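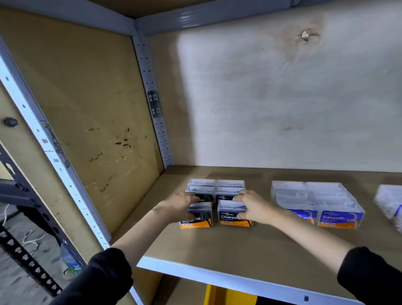 Fig. 2.1 Charcoal and Smooth dental flossers, grouped by type on the shelf board.

Chapter 2
Facing and Blocking

Small boxed goods. Clear lids, bright labels, one size of box - easy to stack, easier to mix up. Most of the mistakes new stock clerks make happen right here, in dental care.

Words to know before you start: facing, block, column, depth, overstock. Definitions at the back of the chapter. Learn them, you will need them for the Darnska store plan in section 2.

A block is one variety, kept together. Columns run front to back. Front boxes carry the label toward the shopper, edges even, no gaps. Then the next variety beside it - never mixed in behind. Sounds obvious. Walk any aisle at 6 p.m. and look. 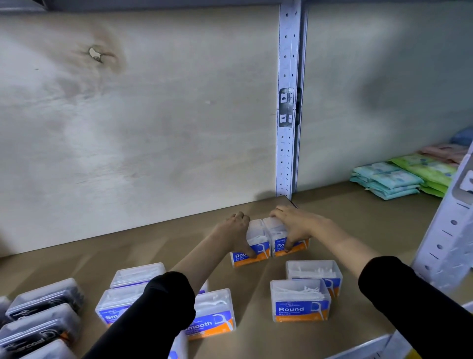 Fig. 2.2 Closing the gap between two boxes of Round flossers.

Use both hands. One on each box, push in from the sides, check the front line. Lorcan Duggan, who trained clerks at the Villanueva warehouse store, had his people do a full bay of 24 facings before break and then do it agian. Slow at first. Roughly half the time by the end of the week.

Before you read on - find a shelf of small boxes at home or at work. Write down how many varieties, wich ones are out of place, and what you would move first. Bring the list to class.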